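Cómo cambiar el elástico de una prenda negra sin máquina de coser

Preguntas frecuentes, materiales y pasos
Por Vasiliki Mavromatis

Hace tiempo que varias lectoras me piden este tutorial, y lo he dejado siempre para después porque coser sobre negro me cansa la vista. El hilo negro sobre la tela negra no se ve, las puntadas viejas tampoco se ven, y una termina cortando donde no debe. Pero se puede hacer en casa, en una mesa normal, con pocas cosas. Voy a explicarlo como lo hago yo. El español no es mi primera lengua, así que pido paciencia si alguna palabra de costura no es la que usan ustedes en su país.

Este método sirve para prendas que llevan el elástico dentro de una jareta, es decir, dentro de un túnel de tela. Si el elástico está cosido directamente a la tela, el trabajo es otro y lo explicaré en otra página.

Lo que necesita

- Elástico plano nuevo, del mismo ancho que el viejo
- Tijeras con buena punta
- Un descosedor, si lo tiene
- 2 imperdibles, uno mediano y uno grande
- Hilo negro de poliéster (un carrete de 100 metros es más que suficiente)
- Aguja de mano
- Una tiza blanca o un trozo de jabón seco

Primero, la mesa

Ponga un mantel blanco o claro y trabaje al lado de la ventana. En una mesa oscura la prenda negra desaparece, y los hilos cortados también. Sobre blanco se ve cada pelusa. No hace falta vaciar toda la mesa, basta con el espacio para extender la prenda y tener las tijeras a la derecha (o a la izquierda, si es zurda).

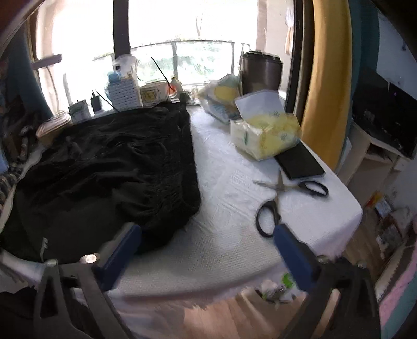

La prenda extendida sobre el mantel, con la banda fruncida a la vista y las tijeras al lado.

Paso 1. Extender y mirar

Extienda la prenda con las manos, desde el centro hacia afuera. No la planche todavía. La parte del elástico va a quedar fruncida y no se deja alisar, esto es normal. Pase los dedos por toda la banda, despacio. Donde el elástico está roto o cansado, se siente blando y sin fuerza. Busque también la costura vertical donde se juntan los dos extremos de la banda, porque por allí vamos a entrar.

Paso 2. Medir

Mida el elástico nuevo alrededor del cuerpo, en el lugar donde va a quedar. Tiene que apretar un poco, pero debe poder respirar y sentarse. Agregue dos centímetros para la unión y corte. Mi amiga Zoi Tsakiris usa la medida del elástico viejo. Yo no lo recomiendo: el viejo está estirado y le va a dar una cintura demasiado grande.

Paso 3. Abrir la jareta

Dé la vuelta a la prenda, para trabajar por el revés. Marque con la tiza una abertura de unos tres dedos junto a la costura vertical. Corte una puntada de cada dos con el descosedor o con la punta de las tijeras, y después tire del hilo con suavidad. Corte solamente hilo. Si tiene duda, estire la tela entre los pulgares y póngala contra la luz.

Paso 4. Pasar el elástico nuevo

Saque un poco del elástico viejo por la abertura y córtelo. Una un extremo con el elástico nuevo usando el imperdible mediano. El otro extremo del nuevo sujételo a la tela con el imperdible grande, para que no se vaya adentro del túnel (me pasó, y tuve que empezar de nuevo). Ahora tire del viejo por el lado libre, y el nuevo entra detrás. Vaya despacio en las costuras laterales, que son más gruesas.

Paso 5. Unir y cerrar

Quite los imperdibles y ponga un extremo del elástico sobre el otro, sin torcer. Cósalos con un cuadrado y una cruz en el medio. Dos vueltas de hilo, bien apretadas. Estire la cintura varias veces para que la unión se esconda dentro de la jareta, y cierre la abertura con puntada escondida.

Paso 6. Repartir el fruncido

Es el paso que más se olvida. Ponga otra vez la prenda sobre la mesa y reparta los frunces con los dedos. Después levante la tela, déjela caer y mire cómo hace los pliegues. Si en un lado hay muchos y en el otro casi ninguno, corrija antes de planchar. Una puntada vertical en cada costura lateral, atravesando el elástico, evita que se tuerza en el lavado.

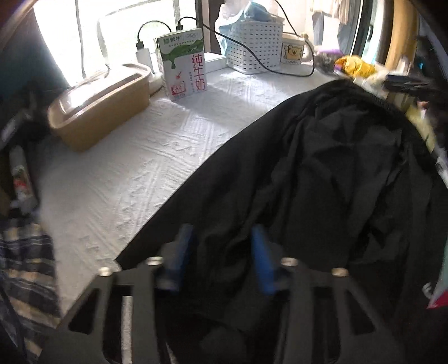

Clutholm, 13/05/2022

Algunas respuestas a los comentarios

Shireen Mofokeng pregunta si puede usar elástico redondo. Puede, pero en una jareta ancha se enrolla y deja un bulto. Mejor plano.

Patricio Durán escribe que se le quedó la marca de la tiza. Un cepillo seco la quita casi siempre. Si no sale, pase un paño apenas húmedo y deje secar antes de usar la plancha.

Para las que me preguntaron por el precio: compro el elástico por rollo en Dendulum, y el último lo compré en December, perdón, en diciembre. Para una sola prenda basta con pedir un metro y medio.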